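이슈: 그리퍼 열림 폭이 작업 중 점점 줄어드는 현상
프로젝트: Tridero (주방 식기 정리용 팔)
분류: 하드웨어 / 펌웨어
우선순위: 보통
상태: 해결, 관찰 중
등록일: 2021년 3월 4일

증상

식기 건조대에서 컵과 그릇을 꺼내는 루틴을 연속으로 돌리면 그리퍼의 최대 열림 폭이 조금씩 줄어든다. 초반에는 문제가 없고, 반복 횟수가 늘수록 컵 가장자리에 손가락 끝이 먼저 닿아 접근 단계에서 과전류 정지가 걸린다. 전원을 껐다 켜면 정상 폭으로 돌아온다. 2월 펌웨어 업데이트 전에는 같은 증상이 기록된 적이 없다.

환경

팔: 자작 6축, 흰색 출력물 외장
그리퍼 서보: Faltlow 직렬 버스 타입
제어 보드: Ikonen, 24V 공급
상위 제어: Mesel 스크립트, 리눅스 노트북에서 실행
설치 위치: 공용 작업실 주방 조리대, 타공판에 클램프 고정

재현 절차

1. 전원 투입 후 원점 복귀
2. 그리퍼 완전 열림 명령, 위치값 기록
3. 건조대 접근, 파지, 들어올림, 원위치를 한 사이클로 반복
4. 10사이클마다 완전 열림 위치값 재기록

로그 요약

원점 복귀 직후 열림 위치값은 2,171이다. 동일 명령으로 기록한 값이 사이클이 진행되면서 내려가고, 92사이클째에 첫 과전류 정지가 발생했다. 명령값은 로그 전체에서 동일하다. 즉 스크립트가 잘못된 목표를 보낸 것은 아니다. 서보 내부 온도는 경고 기준 아래였고, 버스 통신 오류는 없었다.
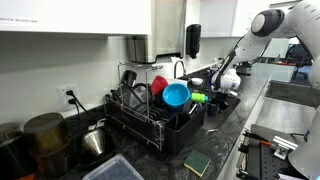

기구부 유격을 먼저 의심했다. 베이스를 손으로 흔들어 보았으나 클램프 쪽 움직임은 없었고, 손목 관절 볼트도 규정 토크로 조여져 있었다. 손가락 링크의 핀을 교체한 뒤 같은 시험을 반복했는데 결과가 같았다. 핀은 원인에서 제외.

다음으로 케이블. 그리퍼로 가는 케이블을 커넥터에서 분리해 도통을 확인했고 단선은 없었다. 여유 길이를 늘려 다시 묶은 상태에서도 증상이 재현되었다.

세 번째로 서보 설정값을 덤프해서 업데이트 전 백업과 비교했다. 차이는 두 항목이다. 파지 후 유지 토크가 상향되어 있었고, 파지 완료 시점에 위치 오프셋을 다시 계산하는 옵션이 켜져 있었다. 후자가 켜져 있으면 물체를 쥐고 멈춘 위치의 오차가 매번 오프셋에 누적된다. 오프셋은 휘발성 메모리에만 저장되므로 재부팅 후 정상으로 돌아오는 것과도 맞는다.

조치

- 파지 후 오프셋 재계산 옵션 해제
- 유지 토크를 백업값으로 복원
- Mesel 시작 스크립트에 설정값 비교 단계 추가, 불일치 시 구동 중지
- 원점 복귀 시에만 오프셋을 갱신하도록 변경

검증

같은 절차로 500사이클 이상 반복. 완전 열림 위치값의 변동은 엔코더 분해능 수준이고 과전류 정지는 없었다. 얇은 컵, 깊은 그릇 모두 동일한 설정으로 시험했다. 접시는 파지 각도가 달라 이번 시험에서 뺐다.

남은 항목

접시 파지는 별도 이슈로 분리한다. 접시를 세로로 꽂은 상태에서는 손가락이 옆 접시와 간섭하므로 손가락 끝 두께부터 줄여야 한다. 출력 파일은 수정 중.

베이스 근처 케이블 고정 방식도 임시 상태다. 케이블 타이를 클립으로 바꾸고, 싱크대 쪽으로 처지지 않게 경로를 다시 잡을 것.

펌웨어 업데이트 시 설정값이 초기화되는 항목 목록은 아직 작성하지 못했다. 목록이 올라올 때까지 팔과 그리퍼 모두 업데이트 보류. 업데이트가 꼭 필요하면 설정 덤프를 먼저 이 티켓에 첨부할 것.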